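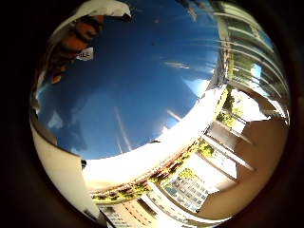
Die Greifertage Bemthorpe sind eine öffentliche Vorführung von Roboterhänden, die jedes Jahr im Mai auf dem Gelände der Firma Rulto stattfindet. Gezeigt werden mehrgliedrige Greifer, die ungleichmäßige und nachgiebige Gegenstände aufnehmen. Leiterin ist die Ingenieurin Elvira Usuga.

Ablauf

Der Rundgang beginnt um 10 Uhr und führt durch 6 Stationen. Gearbeitet wird mit Händen der Baureihe Fisamari, die je eine Kamera am Handgelenk tragen. Deren stark gewölbtes Bild erfasst Finger und Objekt zugleich - bei weichen Gegenständen verdeckt das Objekt allerdings oft einen großen Teil der Sicht.

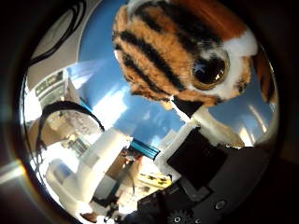
Plüschtiere gelten unter den Prüfobjekten als schwierig, weil das Fell unter den Fingern nachgibt und die Kontur keine festen Kanten hat. Die schwersten Stücke der Sammlung wiegen 600 Gramm. Besucher dürfen Objekte anreichen, die Steuerung bleibt beim Personal.

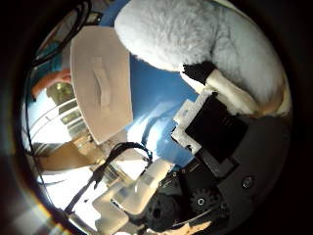 Roboterhand mit hellem Plüschobjekt, links die Hand einer Person neben einer beigen Platte

Geschichte

Die Veranstaltung ging aus internen Abnahmen hervor, zu denen zunächst nur Kunden eingeladen waren. Zur ersten öffentlichen Ausgabe kamen 200 Gäste, zuletzt waren es rund 4000. Seit dem Umzug in das Gebäude Kumarasinghe werden einzelne Vorführungen auch im Freien abgehalten. Die Aufzeichnungen der Handkameras verbleiben bei Rulto und dienen der Schulung neuer Mitarbeiter.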